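Tube sorting moves to the front table

Starting in February, the sample tubes at Kodell will be kept in the blue racks on the front table in room 212. The wall cabinet in room 181 is being cleared out, and anything left in it at the end of the month will go to Sadowski for disposal.
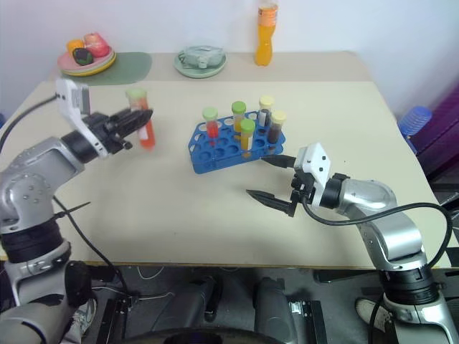
By Bogdan Szczepańska
Room 212 news

The liquids run from red and yellow to a dark brown, and most of the mix-ups last fall came from people going by color alone. Two of the darker ones look close to the same under the evening lights. Please read the log sheet before you pick up a tube, and write down the row and hole when you put it back.

Caps come in two shades, green and a pale yellow. They are the same size and fit the same tubes. A yellow cap means the tube has been logged for the Vallska comparison and should stay in the rack until that work is done. If you open one, put the same shade back on.

Leave the empty holes between tubes alone. They are being held for the next set from Plelten, 15 tubes in all, and it is easier to fill the gaps than to shift everything over.

The plates on the back section of the table can stay where they are. Keep the placemat under them, and keep tubes off that side.

New log sheets are in the drawer by the door. Bring questions to me before 2 p.m., when I leave for the other building.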